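안전 수칙 14조는 누가 읽는가

로봇 작업장의 규칙집은 대개 두껍다. 두꺼울수록 아무도 펼치지 않고, 펼치지 않을수록 개정할 때 한 장 더 끼워 넣기가 쉽다. 장비 세척과 조립을 로봇팔에 맡기는 회사 Costik의 작업 수칙은 한때 30쪽이었다. 표지에는 '필독'이라고 적혀 있었고, 표지만은 다들 읽었다고 한다.

이 회사의 수칙을 다시 쓴 사람은 준페이 나가노다. 그는 원래 포장 설비 쪽에서 일했고, 문장을 줄이는 데서 기쁨을 느끼는 드문 엔지니어다. 첫 출근 주에 그가 한 일은 규칙마다 연필로 물음표를 다는 것이었다. "작업자는 항상 주의한다"라는 조항 옆에는 물음표가 6개 달렸다. 무엇에 주의하는가, 언제까지가 항상인가, 주의하지 않았다는 것은 누가 어떻게 아는가. 사고 보고서를 쓸 때 이만큼 편리한 조항도 없다. 사고가 났으니 주의하지 않은 것이고, 주의하지 않았으니 조항 위반이다. 순환논법이 결재란까지 갖추고 있었던 셈이다.

지금 수칙은 14개 조항, 2쪽이다. 살아남은 조항에는 공통점이 있다. 지켰는지 안 지켰는지를 지나가던 사람이 보고 판정할 수 있다. 팔의 동작 범위에 손을 넣기 전에 비상정지를 누른다. 티칭 중에는 펜던트를 쥔 사람만 명령을 내린다. 작업대에 올린 물건은 시작 전에 위치를 확인하고, 도중에 옮겼으면 처음부터 다시 확인한다. 마지막 것은 싱거워 보이지만 현장에서 가장 자주 어기는 조항이라고 한다. 사람은 자기가 3센티미터쯤 민 것을 옮긴 것으로 치지 않는다. 로봇은 친다.

국제 표준을 들이대면 되지 않느냐고 묻는 독자도 있을 것이다. 물론 표준은 있고, 훌륭하며, 대체로 옳다. 다만 표준은 위험성 평가를 하라고 요구할 뿐 당신네 작업대 위에 무엇이 올라와 있는지까지 알지는 못한다. 구멍이 격자로 뚫린 판 위에 길쭉한 흰 장비 상자가 비스듬히 놓이고 그 너머에 두 팔이 버티고 선 자리라면, 평가는 그 상자의 모서리와 그 두 팔에서 시작해야 한다. 남의 공장 평가서를 가져다 회사 이름만 바꾸는 관행은, 내가 만난 거의 모든 사람이 개탄했고 내가 만난 거의 모든 사람이 한 번쯤 해본 일이었다.
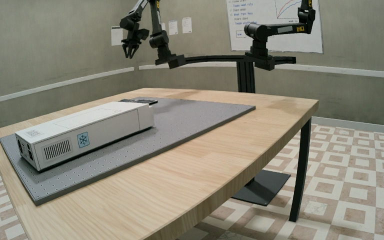 흘레이쉬 사무엘은 이 대목에서 고개를 저었다. 짧은 수칙이 좋다는 말에는 동의하지만, 줄이는 과정에서 빠진 조항이 왜 빠졌는지를 남겨두지 않으면 몇 해 뒤에 누군가 똑같은 조항을 새로 발명해 자랑스럽게 끼워 넣는다는 것이다. 그러니 버린 규칙의 목록도 규칙만큼 정성껏 관리해야 한다고 했다. 듣고 있던 나가노는 그러면 문서가 다시 30쪽이 된다고 투덜댔고, 그 목록은 따로 철하면 된다는 답을 들었다. 문서를 줄이려다 문서가 하나 늘어나는 것은 이 업계의 오랜 전통이다.

따로 철한 문서는 결국 생겼다. 이름은 '폐지 조항집'이고, 읽어보면 본문보다 재미있다. 로봇에게 말을 걸지 말 것(사유: 근거 불명). 시운전 중 박수 금지(사유: 소음 감지 장치 철거로 해당 없음). 여기에 팔이 멈추면 '멈춤'이라고 크게 외칠 것이라는 조항도 있는데, 사유란에는 "외치는 동안 다시 움직인 일이 있음"이라고만 적혀 있다. 나는 이 한 줄의 뒷이야기를 물었으나 듣지 못했다.

이쪽 사람들이 요즘 입을 모아 불평하는 것은 두 팔 작업이다. 팔이 하나일 때는 울타리든 감속 구역이든 사람과 기계 사이만 따지면 됐다. 둘이 되면 기계와 기계 사이도 따져야 하고, 한 팔이 물건을 건네려고 기다리는 동안 그 팔이 '정지'한 것인지 '대기'하는 것인지를 정해야 한다. 사람 눈에는 똑같이 가만히 있다. Costik의 9조는 그래서 이렇게 쓰여 있다. "대기 중인 팔은 움직이는 팔로 본다." 열네 조항 가운데 제일 짧지는 않아도 제일 많이 인용되는 조항이다. 회식 자리에서 잠든 것처럼 보이는 부장에게도 적용한다고 들었다.

시뮬레이션이 이 골치를 덜어줄 것이라는 기대도 크다. 실제 팔을 돌리기 전에 화면 속에서 먼저 부딪쳐 보면 되니까. 경쟁사 Gough에서 공정 검증을 맡았던 헬레드 리스는 이 기대를 절반만 산다. 화면 속 작업대에서는 케이블이 걸리지 않고, 나사가 굴러다니지 않으며, 커피잔을 올려놓는 동료도 없다. 그가 Gough에서 만든 규칙은 시뮬레이션을 통과한 동작이라도 실물에서는 저속으로 처음부터 다시 돌린다는 것이었다. 일정표를 쥔 쪽에서는 두 번 일한다고 싫어했다. 리스는 그 불만을 회의록에 꼬박꼬박 적어두었고, 그 뒤로 불만은 주로 구두로 전달되었다고 한다.

규칙의 품질을 가늠하는 방법이 하나 더 있다. 규칙을 만든 사람이 지키는지 보는 것이다. 부품업체 Cukport에서는 3월 3일에 새 수칙을 공표하면서 임원들이 견학 통로가 아닌 작업 구역 안에 서서 기념사진을 찍었다. 새 수칙 제1조가 작업 구역 출입에 관한 것이었다는 점은 굳이 강조하지 않겠다. 사진은 사내 게시판에 걸렸고, 그 옆에 누군가 제1조를 출력해 나란히 붙였다. 쿵 콩이라는 이름의 안전 담당자는 둘 다 떼지 않기로 했다. 교육 자료를 따로 만들 필요가 없어졌다는 이유에서다.

나가노의 수칙은 9월에 다시 개정된다. 추가하자는 조항이 벌써 여럿 올라와 있는데, 그의 원칙은 하나를 넣으려면 하나를 빼라는 것이다. 제안자들은 무엇을 뺄지는 적지 않고 무엇을 넣을지만 적어 낸다. 그중 한 건은 "작업자는 항상 주의한다"였다. 연필은 이미 깎아두었다고 한다.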